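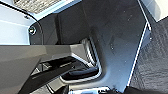
Search the site Search Go

Equipment plan, progress report to the Bloxham fund
Period: March to September

In this period the main work was to prepare the purchase of the second arm for the Usbridge workshop. We received offers from two suppliers, Kelix and Emine. Both offers include the arm, the controller and two days of training. The Kelix offer is lower in price, but it does not include the spare fingers for the gripper, and we must order them separately.

We use the present gripper for small pick and place tasks. In the period we finished 789 trials, and 51 of them were stopped by the operator. Most of the stops happened when the fingers had to go near a narrow opening or a metal edge. For this reason we ask for narrower fingers in the new order - the wide ones are good for boxes and fabric but they leave little space on the sides.

Budget. The amount for spare parts is almost used. We moved a part of the travel money to this line, as it was agreed with you in May. The wrist camera is working well and we do not plan to replace it this year. We would like to keep one spare cable in stock, the delivery time is now 19 days.

Delays. The electrical work in the room took four weeks more than planned. The installation of the second arm is therefore moved to November.

Next steps:
- final comparison of the two offers
- order of the narrow fingers, two sets
- safety check of the room before delivery

We kindly ask for your answer about the spare parts line before the order is signed.

This website uses cookies. Accept Settings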